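Tumdale teaches its robot to pick up after people

TUMDALE - March 2022

For most of the past winter, the hardest job at Flatura went to whoever was holding the controller. The company, which has the ground floor of the old hosiery mill on the canal, wants to sell sorting machines to places that end up with other people's stuff: charity depots, lost-property offices, the back rooms of returns centers. Before a machine can sort any of it, someone has to show it how. At Flatura that means sitting in an office chair and steering a very large arm, by remote control, toward a very small item.

Vlasta Vrabec, who runs the teaching sessions, has hired former crane drivers, a dental assistant and two people whose main qualification was a lot of evenings spent on video games. The dental assistant is the best of them.

"The gamers are fast," Vrabec said. "They also think they get another life."

The project is called Hutetti, a name chosen in July after a long lunch that several of those present now decline to discuss. Its aim is to record 1,000 good demonstrations, each one a complete grab, lift and release performed by a human at the controls. The software then studies the recordings and tries to work out what all of them have in common. Flatura has 600 so far. The remaining 400 are due by summer, and a whiteboard near the coffee machine keeps the score in green marker.

Good is the word that causes arguments. A demonstration counts only if the operator goes in cleanly, closes the fingers once and does not dither. Dithering, it seems, is contagious. An early batch was recorded by an operator who liked to pause above each item and consider it, and the robot that learned from him did the same. It would hover for several seconds over a glove, like a man in front of an open refrigerator. The batch was thrown out.

Operators now work in turns of 3 minutes and then swap. Longer than that and the shoulders go up, Vrabec said, and the robot learns the shoulders.

There is another way of doing it, and Flatura has tried that too. With the arm switched into a soft mode, a person can take hold of it and walk it through the motion by hand. It makes for a pleasant demonstration when investors come by. Vrabec prefers the controller, where the person has to cope with the same awkward angles the machine will face later on.
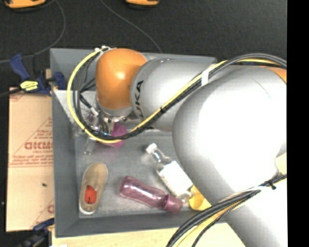

What goes in front of the robot is picked by the staff, and they have become a little competitive over it. Boxes are easy and the team got bored of them early. The present taste is for things that share no shape and no manners. At one recent session the gray bin held a tan slip-on shoe, a clear bottle with a white label and a see-through purple one with a cap to match, with something bright magenta right beside the gripper. Clear plastic is a favorite among the crueler members of the team, as light goes through it and cameras get confused. Shoes start a different quarrel. One school of thought takes them by the heel, another pinches the side, and the recordings contain enough of both that Vrabec has asked for a ruling.

Not everyone in town is won over. The Bellamy thrift depot, which has agreed to take the first machine on trial, sorts its donations by hand at two long tables, and the people at those tables are quick. The depot's manager has asked whether the robot can tell a good shoe from one that ought to be burned. Flatura says that is a separate project.

Vrabec, meanwhile, is looking for more operators. Evening turns are available, training takes one afternoon, and no experience with robots is required. Experience with teeth is welcome.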